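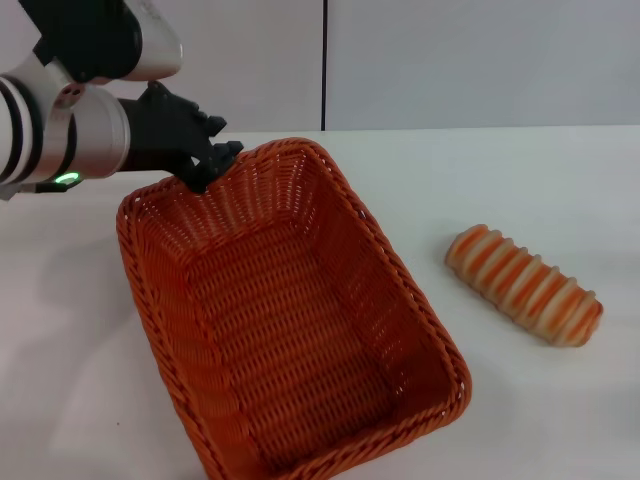 What I Learned at the Robot Open Day

Have you ever watched a robot for a whole hour? I have, and I forgot to eat my lunch. Last April I went to the open day at Truvholm, a robot workshop on the edge of Surkodville, and I came home with a notebook full of scribbles. So many of you have written to ask how robots pick things up that I'm going to tell you everything I found out (well, everything I could read of my own handwriting).

First, the getting there. The workshop is at the far end of the 34 bus line, past the Bokisham bridge. I was early, so I got to stand right at the front, behind a yellow line taped to the floor. You have to stay behind the line. Robot arms are strong, and while a robot is moving, people keep out of its reach. The engineers follow that rule too!

The demonstration was called "Bread and Basket." The job sounds so easy that a kid next to me groaned out loud. There's a basket on a table and a bread roll next to it. The robot has to deal with both of them. That's the whole job! You could do it before you were two years old. But stick with me, because there is a lot going on.

So what's in a robot arm?

Hold out your own arm and bend it. You have a shoulder, an elbow and a wrist, and each one is a joint, a place where your arm can bend or turn. A robot arm has joints too. Inside each joint is a motor, and the motor does the job your muscles do. When the motor turns, that part of the arm turns with it. A computer tells all the motors when to go, how fast, and when to stop.

At the end of the arm comes the part that does the holding. Engineers call it a gripper. Some grippers are just two flat pieces that squeeze together like kitchen tongs. Some use suction, like a tiny vacuum cleaner. The one I watched had black fingers with chunky knuckles, and I liked it best of everything I saw that day. It looked like a glove for a knight!

Why is a basket tricky?

Try this at home. Put an empty basket or a box on the table and pick it up with one hand. Where did you grab it? I bet you went for the edge. Your fingers went over the rim and your thumb pressed from the other side, and you didn't have to think about it at all.

A robot has to work all of that out. Where is the rim? How high is it? Are the fingers coming in at a good angle, or will they bump the side and shove the basket across the table? An empty basket is light, so even a little bump can send it sliding. The orange basket at Truvholm had a thick braided rim, and the robot's fingertips went to the back corner of it. I was holding my breath. I think the groaning kid was too.

And then there's the bread

A bread roll is a whole different problem. Some rolls are squishy and some are crusty. If you squeeze too hard you get crumbs, and if you squeeze too softly the roll drops. You know how hard to squeeze because your skin feels it. Some robots have sensors in their fingers that measure how hard they're pushing. Others measure how hard the motors are working and figure it out from that.

The roll on the table was long, with stripy ridges all the way along it, cream and orange. It made me hungry. (See above about lunch.)

How does it see?

Lots of robots use cameras. A camera sends a picture to the computer, but to a computer a picture is just a giant pile of numbers, one bunch for each tiny dot of color. The computer has to find the basket in that pile of numbers. A plain table and a plain wall help a lot. An orange basket on a white table is much easier to find than an orange basket on a flowery tablecloth with your homework, three cups and the cat.

How does it learn?

This was my favorite part of the talk. One way to teach a robot is to show it. A person guides the arm through the job while the computer records every move. Then they do it again with the basket turned a little. Then again with the bread in a new spot. The Atallah room, where the talk was held, had a big chart on the wall with 182 practice runs marked on it, and the engineers said they were aiming for 700. I get bored brushing my teeth twice a day!

Now you be the robot

You need a friend, a basket, a bread roll and a scarf.

Tie the scarf over your eyes. You are the robot. Your friend is the computer and can only use these words: left, right, forward, back, up, down, open, close, stop.

Try to pick up the roll and put it in the basket. Then swap places. My sister and I needed 111 commands the first time, and the roll ended up under the couch.

Write and tell me how many commands you needed, and please don't use the good bread.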